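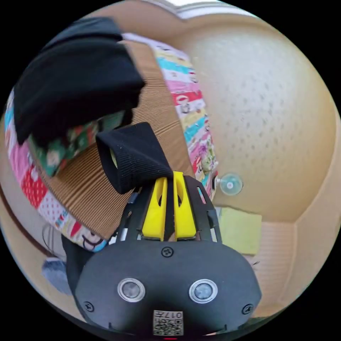 The Cestico nut mill is a countertop machine that turns roasted nuts into nut butter. I paid $111 for it and have used it since November, mostly for almonds and peanuts, with some hazelnuts and a few seeds. It came with a folded sheet in very small print, and mine got oil on it the first week and is now hard to read. I would have preferred a small white label stuck to the machine with a black QR code on it, like the one in the photo with 017 printed along its edge, so I could pull up the instructions on my phone while my hands were busy. The important parts of the sheet are the order in which the burr pieces go back on and the setting to start with for each kind of nut, and I have both written on an index card inside the cupboard door.

Posted 1 July 2023

What it does

You put roasted nuts in the hopper, set the dial, put a jar under the spout and turn it on. The nuts go between a fixed burr and a turning one and come out as paste. No blade, no bowl to scrape down, no stopping every minute to let a motor cool. If you have made almond butter in a food processor you know the long dull stretch in the middle where the nuts form a ball and thump around. The mill skips that stage.

It doesn't mix anything. If you want salt, honey, cocoa or cinnamon in the butter, you stir it in afterward in a bowl. The box says you can add dry salt to the hopper with the nuts. I tried this, and the salt slid down between the almonds and came out early, so the bottom of the jar was very salty and the top had none. Stir it in later.

Setup

The machine arrives mostly put together. You wash the hopper, the burrs and the spout, dry them, and fit them on the shaft. Dry means completely dry. Water makes nut butter seize into a stiff lump, and even a small amount held in the threads of the collar was enough to spoil my first jar. Now I leave the parts on a towel overnight.

The collar has to be turned until it clicks. The click is faint and easy to miss with the kitchen fan on. If it isn't seated, the mill runs but nothing comes out of the spout, and paste starts to work its way back around the collar. It's a messy thing to clean up. I've done it twice.

Peanuts

Peanuts are what it does best. Dry roasted and skinned, on the middle setting, they come out as a loose, pourable butter that firms up in the jar by the next day. The texture is close to the grind-your-own peanut butter at a co-op, a bit finer. On the coarsest setting you get something with real grit in it, which I like on toast, but it isn't crunchy peanut butter in the usual sense. For that, grind it smooth and stir in chopped peanuts.

Raw peanuts are not worth the trouble. They go through, but the paste is pale and tastes like beans.

Almonds

Almonds need to be roasted and still warm. I put mine in a low oven until they smell toasted and the insides have gone light tan, let them sit until I can hold a handful without discomfort, and then grind. Warm almonds give up their oil much more easily. Cold ones from a bag come out as damp crumbs, and you have to put the crumbs through again.

Even with warm almonds I do two passes, the first one coarse and the second one fine. A single pass on fine makes the motor drop in pitch and I don't like the sound of it. After the second pass the butter is smooth, with a faint graininess from the skins. Blanched almonds come out smoother but I find the flavor flat.

Most of my almonds come from Szekeres, sold in plain bulk bags with the skins on. They are on the small side and a little drier than the supermarket ones, and the butter is thicker as a result. A teaspoon of almond oil stirred into the jar fixes it. I mention this because the nut makes as much difference as the machine. If your butter is stiff, try another bag before you blame the mill.

Hazelnuts

Good, once the skins are off. Roast them, wrap them in a dish towel and rub. You won't get all the skin off and you don't need to. The butter comes out thinner than almond, nearly a sauce while it's warm, and has a strong smell that fills the kitchen. Mixed with cocoa and a spoonful of mild honey it makes a good spread. It's not like the kind sold in stores. It is less sweet, and it separates if you leave it.

Seeds

Sunflower seeds work on the fine setting and come out gray, as sunflower butter does. Sesame did not work well. The seeds are small enough to drop through partly whole, and the tahini I got was bitter and gritty. Pumpkin seeds were somewhere between the two. The butter was a nice dark green but needed added oil and still felt chalky. I wouldn't buy this machine if seeds are the main thing you plan to grind.

Cashews

I only made one jar. It was fine. Cashews are soft and would be fine in almost anything.

Compared with the others

Before this I had a Grimix, a blender-style machine with a tall jar and a plunger. It is cheaper and it also makes soup and smoothies, so if you have room for one appliance it is the more sensible purchase. The nut butter from it is smoother than what the Cestico makes, to the point of being glossy. Against that, it heats the nuts a lot. Almond butter from the Grimix came out hot enough to steam, and I thought it lost some of its roasted taste. You also leave a good amount stuck under the blade where no spatula will reach.

A neighbor lent me a Plaltance hand-crank mill for a while. It clamps to the table. It is well made and there is almost nothing on it to break, and it makes a decent coarse peanut butter. For almonds you need a strong arm, and my table isn't heavy enough to stay in place. I gave it back without much regret.

The Cestico falls between them on texture and is the easiest of the three to use on an ordinary evening. It is also the only one that does a single job.

Noise

Loud, in a low grinding way. You can't hold a conversation over it. The pitch changes as the hopper empties, so you can tell from the next room when it's done. I don't run it early in the morning.

Cleaning

This is the weak point. The hopper and the spout go in the dishwasher. The burrs don't, and they hold paste in every groove. The sheet tells you to use the brush that comes in the box. The bristles on mine splayed out quickly and I switched to an old toothbrush. What works best for me is to run a handful of plain dry oats through on coarse right after the last of the nuts. The oats carry out most of the paste, and you can put them in a batch of granola or on yogurt. After that, hot water and dish soap get the rest.

Don't let it sit until the next day. Dried almond paste in the grooves sets hard, and I once spent over 40 minutes on it with a wooden skewer.

There is also a narrow gap behind the shaft where oil collects. It isn't mentioned in the instructions. I wipe it with a twist of paper towel. If you skip this the old oil goes stale and you can smell it the next time the motor gets warm.

Storage and shelf life

The butter has nothing in it to keep it, so treat it as fresh food. I keep peanut and almond in the fridge and hazelnut too, in glass jars with the lids on tight. The oil rises a little in all of them, and storing the jar upside down for a night helps before you stir. Label the jars if you make more than one kind. Almond and hazelnut look about the same through glass.

Is it cheaper than buying?

For peanuts, no. Plain peanut butter with only peanuts and salt costs so little that the mill will take a very long time to pay for itself. For almonds bought in bulk there is some saving, and for hazelnuts a good deal more, mostly because hazelnut butter with no sugar is priced as a luxury where I live. I bought it for the taste of fresh roasted nuts and for control over the salt, and it does give me both.

Small complaints

The cord is short. The dial markings are printed in light gray and hard to read under a cupboard. The spout sits a little too low for a wide-mouth quart jar, so you have to use pints or catch the butter in a bowl. The rubber feet leave marks on a pale countertop, though they wipe off with baking soda. Replacement burrs are sold only as a set with the collar, even if the collar you have is in good shape.

Who should get one

It makes sense if you eat almond or hazelnut butter most days, have somewhere to leave a machine out, and don't mind washing it right away. If you want a jar now and then, use the food processor you have and be patient with it. People who mainly want tahini or very smooth cashew cream should look at a strong blender.

I'm keeping mine. The next thing I want to try is pecans with a little maple sugar, once the new crop is in. I expect they'll be oily enough to go through in one pass on the middle setting.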